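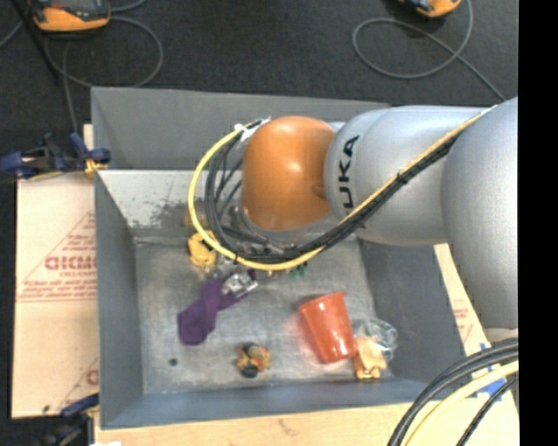 What Does "Alleged" Mean, and Why Is It All Over the Sports News?

Monday, January 9, 2023

Suppose you are reading about your favorite soccer player and you bump into this headline:

MATOS ALLEGEDLY DROVE GOLF CART INTO FOUNTAIN

Nuno Matos plays on the left wing for Trandodville, and last March a story a lot like that one was on every phone in town. Plenty of people read it and decided he did it. Plenty of others decided he didn't, mostly because he scores goals. Both groups skipped right over the longest word in the headline.

"Allegedly" (say it uh-LEDGE-id-lee) means somebody says it happened, but it hasn't been proved. Your brother alleges that you ate the last waffle. You may have eaten it. The dog may have eaten it. Until someone finds syrup on a chin, it is an alleged waffle theft, and you are an alleged waffle thief.

Who was doing the saying?

In the golf cart story, it was the Hotel Bettencourt, which owned the fountain. The hotel filed a complaint. At home a complaint is what you make about broccoli. In court it is a written paper that tells a judge, "We think this person did this thing, and we want something done about it." The hotel wanted $4000 for a new pump and 9 goldfish.

Anybody can file a complaint. A clerk stamps it and puts it in a folder, but the stamp only means the paper arrived. The clerk has not gone out to look at the fountain.

Then the other side gets a turn. This part is called the answer. Matos's answer said a teammate was driving and he was in the back holding the sandwiches. Far fewer people read that, partly because it came out 11 days later, and by then there was a new story about a goalkeeper's haircut.

Why don't reporters just say what happened?

Often they don't know yet. They weren't at the fountain either. A careful reporter writes down who said what and lets you see where it came from. That's why you get all those lumpy bits in the middle of sentences, like "according to the complaint" or "police said." They make the sentence slower. Read them anyway.

There is also a law about it. If a newspaper prints something false that hurts a person's good name, that person may be able to take the newspaper to court. This is called libel, and newspapers are about as fond of it as cats are of baths.

Does "allegedly" make it OK to say anything?

No. Sticking the word on the front of a rumor doesn't turn it into news. "Mrs. Grekton is allegedly a werewolf" is still a rotten thing to pass around about your gym teacher. Somebody has to be making the claim, and you should be able to say who.

And an allegation isn't the same as a fib. Some turn out to be true, and some are about people getting badly hurt, so they deserve a proper look even when the person being accused is famous and good at soccer.

How did it end?

The two sides settled, meaning they made a deal and no judge had to decide. A settlement doesn't tell you who was driving. The goldfish were replaced. The story about that was four lines long, under the tennis scores.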